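Stop rinsing your dishes

Kenna Tennant
11 July 2022

Quick one today, I have a dentist thing at 2. But I have to get this off my chest. Stop washing the dishes before you put them in the dishwasher. Just stop.

I was at my cousin's place in Keltport over the holidays, December, full house, and I watched a grown man scrub a plate with soap, hold it up to the light, and then load it. Load it! A clean plate. Into a machine. That then ran for two hours. What did he think was going to happen in there?

His answer, when I asked, was that his mother did it. Fine. His mother had a Flullel from before 2000 that sounded like gravel and left oatmeal on everything. I grew up with one of those too. You rinsed or you ate off yesterday. But the habit outlived the machine and now we're all standing at the sink doing the job twice.
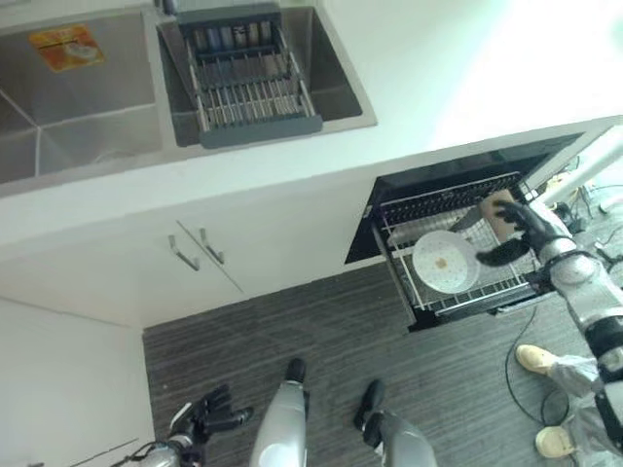
A smear is not a problem. A smear is what the thing is for. Scrape the bones and the rice into the trash, sure, nobody wants a cup of rice in the filter. Sauce, gravy, the last bit of chocolate cake, leave it. Put the plate in and walk away.

And while I'm here, the drying rack. If you own a dishwasher and half your sink is still taken up with a rack, ask yourself what lives in it. At my house it was the same 2 mugs and a colander for most of a year. I use it for the good knives now and teh pans, that's all. Knives by hand, I'll give the rinsers that one. My neighbor runs her Valentini knives through every night and they couldn't cut a banana.

I know, I know, the smell. Somebody always writes in about the smell. Then run it sooner. Or clean the filter, which I'd bet money you have never done. Mine was disgusting. Ten minutes with an old toothbrush and a squirt of Susus, good as new.

My brother-in-law says he finds the rinsing relaxing. Okay. Take a bath. The faucet's running the whole time he's relaxing and he's the same guy who yells about the water bill, $80 last month, wonder why.

Anyway. Scrape, load, shut the door. Got to run, comments are open, be nice too each other.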